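Londeo Help > House and Kitchen > Water > Hard water

Chalky film on cups and kettle after moving, what works?

September, 7:40 pm
Posted by Marwa Ezzat

We moved to Jiltcombe in the spring and the water here is much harder than what we had before. The supplier's letter gives it as 300 ppm. At our old place I never thought about it. Now the kettle (a Maihi, steel inside) has a white crust on the bottom within two weeks of cleaning, and tea gets a skin on top that sticks to the cup in a brown ring.

I have tried wiping the cups with baking soda. That takes the brown off but leaves a dull film that comes back after the next wash. The dishwasher makes it worse on the glasses. Hand washing is a little better if I dry everything right away, but with two kids that does not happen every night.

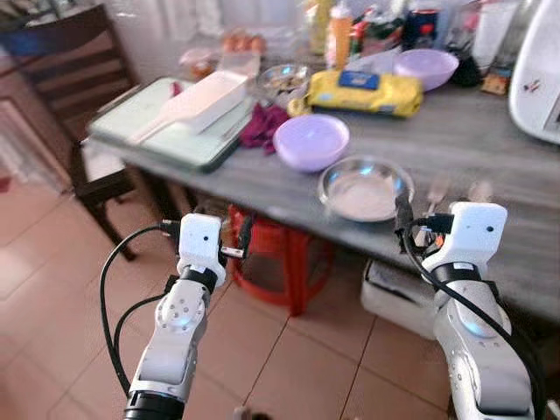 I also tried white vinegar in the kettle. I filled it to the top with half vinegar and half water, boiled it, and left it overnight. The crust came off but the kitchen smelled for a day and the first few cups of tea tasted sour, even after rinsing. I don't want to do that every two weeks.

My husband wants to put in a Tedska softener. The quote was $990 with fitting. We rent, although the landlord says he doesn't mind as long as we pay for it and leave the pipes as they were if we take it out. I would like to know if there is something cheaper that works before we spend that. What I need to know is:

- how to get the film off the cups without scratching them
- how often people really descale a kettle with water like this
- whether a filter pitcher is enough for tea, or if we need the softener

If it matters, the hot water comes from a tank, and the shower head has started to spray sideways too.

Kwok-wai Yuen
September, 9:15 pm

Use citric acid for the kettle and keep the vinegar for other things. You can buy it as a powder in the canning section or online. One heaping tablespoon in a quart of water, bring it to a boil, switch off, and wait half an hour. Pour it out, rinse twice, and boil one kettle of plain water that you throw away. There is no smell. If the crust is thick, do it again with fresh powder instead of leaving it longer.

Don't put the powder into water that is already boiling. It foams up and can come out of the spout. Mix it in cold. And don't use it together with bleach or any cleaner that has bleach in it.

With 300 ppm I would do the kettle every two weeks. It takes less time than doing it once every three months, when you have to scrape. Empty the kettle at night as well. Most of the scale in mine came from water that sat in it and was boiled again and again. 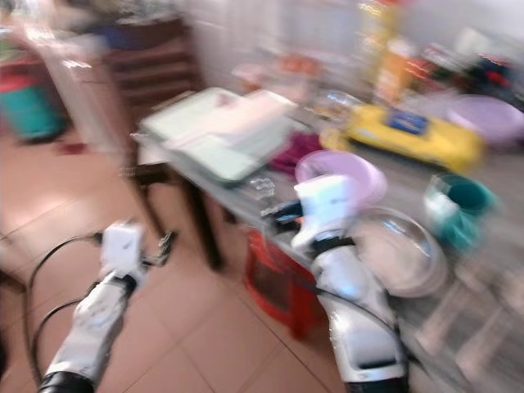 For the shower head, unscrew it and leave it in a bowl of the same mix for an hour. If it won't come off, tie a plastic bag of the mix around it with a rubber band. Check the finish first – some of the dark coated ones don't like acid, and neither does marble or limestone if you drip on it. Poke the holes with a toothpick while it is still wet.

The dishwasher probably has a setting for water hardness if it has its own salt tank. Many of the ones sold in this country don't, so look at the bottom of the tub for a large screw cap. If you don't find one, use a rinse aid and turn the dial up one step at a time. Too much leaves its own streaks, which look a lot like scale. To tell them apart, rub the glass with a drop of vinegar. Scale goes away and streaks from rinse aid mostly don't. If neither one goes, the glass may be etched, and then there is no cure.

Doaa Mansour
September, 6:50 am

I agree about the citric acid. I'll add something on the cups.

The film is two things stuck together, minerals and tea. Baking soda deals with the tea and does very little for the minerals. Do the minerals first. Fill the sink with warm water and add a couple of spoonfuls of citric acid, put the cups in for ten minutes, then wash them as usual with dish soap. Once the minerals are gone the brown comes off with an ordinary sponge. Skip anything with metallic gold or silver trim.

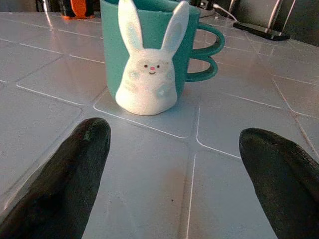

Plain glazed cups are the easy ones, and you can be done with a dozen before the water cools. Anything with shaped parts takes more care, because hard water dries in the low spots and leaves a white line there. A mug like the teal one with the raised white bunny on the front is a good case. The sides of the mug are smooth and wipe clean, but the bunny has a more matte surface, and film holds on to that kind of finish. Use a soft toothbrush around the ears and along the bottom edge where it sits on the table. Go lightly over painted parts, so the eyes and the pink on the nose in this case, and keep scouring powder away from them. Then dry it with a towel right away.

On the pitcher: the kind with a softening resin does lower the hardness and the skin on the tea mostly goes. A plain carbon filter only changes the taste, so read the box. In my house it took the reading down from 200 to something my test strips barely showed when the cartridge was new. By the end of the cartridge it was no better than the tap. With very hard water you will be changing cartridges sooner than the box says. Buy a pack of test strips and go by those.

Yiğit Kurtuluş
September, 12:05 pm

Just get the softener. We had the same problem and I was tired of scrubbing. You do have to keep buying salt.

Comments

Marwa Ezzat: Thank you all. I did the kettle with citric acid last night and it came clean in one go. No smell. I have ordered a pitcher with the resin and I'll wait on the softener until I see how the shower goes.

Younes Mansour: If you do get one later, ask them to leave the kitchen cold tap off it. Ours was plumbed that way and we still drink from that tap.

Kwok-wai Yuen: Second that. Also ask what the $990 covers. Sometimes the bypass valve is extra, and you want the bypass valve.

Marwa Ezzat: Will ask. Does the powder go bad?

Doaa Mansour: It clumps if it gets damp but it still works. I keep it in a jar with a label on it so it doesn't get taken for sugar.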